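4.2 What happens at the page turn

We come now to the part of the study that gave us the most pleasure, and that also took us a good deal longer than we had planned. Readers who have shared a picture book with a small child will know the little pause before the page goes over, when the grown-up's thumb is already under the corner and the sentence hangs in the air. Our interest was in what fills that pause. Sometimes it is a guess from the child, sometimes a shout, and quite often it is a silence that both of them seem to enjoy.

The recordings were made with 40 families in Yule, all of whom read at home in the evening, most of them at bedtime and a few (bless them) in the middle of tea. Each family was lent 12 books and asked to read them in any order, as often as the child liked. We did not ask parents to read in any special way. One or two wrote to say that they had felt shy for the first few minutes and had then forgotten the recorder altogether, and the sound of the later readings bears this out.

From these recordings we marked 2,767 page turns in Monura, giving each one a code for what the text was doing just before the turn and another for what the child did. A turn was called "open" where the sentence ran over the page, and "closed" where it came to a full stop. We had hoped that this would be a simple matter. It was not, chiefly on account of the three dots that picture book authors are so fond of, which can mean that a sentence is unfinished or only that something exciting is coming. After some cheerful disagreement we settled on reading the words aloud without the dots. If they could stand alone as a sentence, the turn was closed.

Children spoke at open turns far more readily than at closed ones, and this held for the youngest as well as for those about to start school. The pattern was plainest in The Flukine Under the Stairs, a Zirnov title in which a shy, long-nosed creature keeps losing its slippers. Nearly every left-hand page ends on a half-finished question, and by the second or third reading most children were finishing it before their parents could. Several had begun to answer in the creature's voice, a sort of damp whisper, whether or not the adult had used one first.

Closed turns were quieter, though we would not want to suggest that they were dull. At these the children tended to go back. They asked about something on the page they were leaving, or put a small hand flat on the picture to stop it going away. We had no code for the flat hand when we began, as it can't be heard, and we learned of it only from the notes that parents kept – a reminder that sound alone gives a rather thin account of two people on a sofa.

Repeated readings deserve a word of their own. The families recorded more than 700 separate readings between them, so a good many books were heard again and again, and the talk changed as they grew familiar. Guesses gave way to promises ("he's going to fall in the bath now") and then to a kind of joint telling, in which the child took the last word of each page as of right. Parents slowed down to make room for this. Where they forgot to slow down, they were told off.

The third group of turns was harder to place. These were the ones where the child left the story for a moment to talk about a thing: a hat, a ladder, somebody's supper. Such talk is sometimes treated as wandering, but in our recordings it nearly always found its way back to the book. Naming everyday objects was the commonest form it took, and kitchen things came up a great deal, from spoons and kettles to the steamer (Figure 3). We counted these remarks as part of the reading wherever the page had not yet been turned, and as a break in it where the book had been put down.

Figure 3. A bamboo steamer set in a stainless steel pot, with the lid held above it in a gripper. 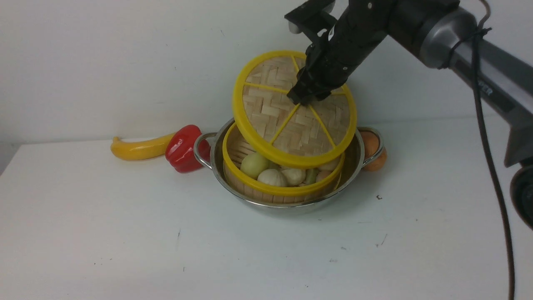
The choice matters more than it may seem. Had we left the object talk out, the closed turns would have looked almost silent, and the quieter children in particular would have dropped out of the account, for it was mostly at these moments that they spoke. We return to them in Section 4.3, where the turns are set out by age and by how often each book had been read before.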